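Section 2: Setting up the Akine print scanner for magazines and lobby cards

Read this section before scanning old paper for the first time. The factory settings are meant for office documents and will clip the borders of most vintage magazine covers.

Before you start

Place the scanner on a level surface away from direct sunlight. Connect the power lead, then the data cable, and wait for the front light to turn steady green. Install the Plasow catalog software from the download page if you have not already done so.

1. Open Plasow and choose New Collection. Type a name and press Save.

2. Go to Device, then Paper Type. Select Magazine for stapled issues or Card for lobby cards and stills.

3. Set the resolution to 200 for catalog listings. For covers you plan to reprint, use the highest setting your license allows.

4. Turn on Screen Removal. Older printed photos are made up of small dots, and without this setting they scan with a wavy pattern.
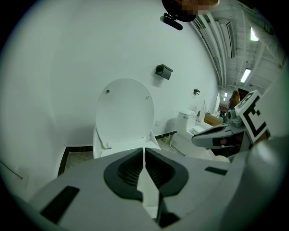
5. Lay the magazine face down against the left guide. Lower the lid slowly and let it rest under its own weight.

Caution: Do not press on the lid. Brittle spines can split, and loose staples may scratch the glass.

6. Press Preview. Check that all four borders show, then press Scan.

7. Fill in the title, issue month and cover star. If the month is missing from the cover, look on the contents page – it is usually printed near the publisher's address.

Note: Each collection holds up to 99 issues. To add more, open a second collection and link the two under Tools.

If a scan fails

Error 305 means the lid sensor is not closed. Open the lid, check for paper at the hinge, and close it again. If the error stays, switch the scanner off at the wall, wait a minute and repeat from step 5.

Oversize posters do not fit on the glass. See Section 3 for using the Tomcombe extension tray.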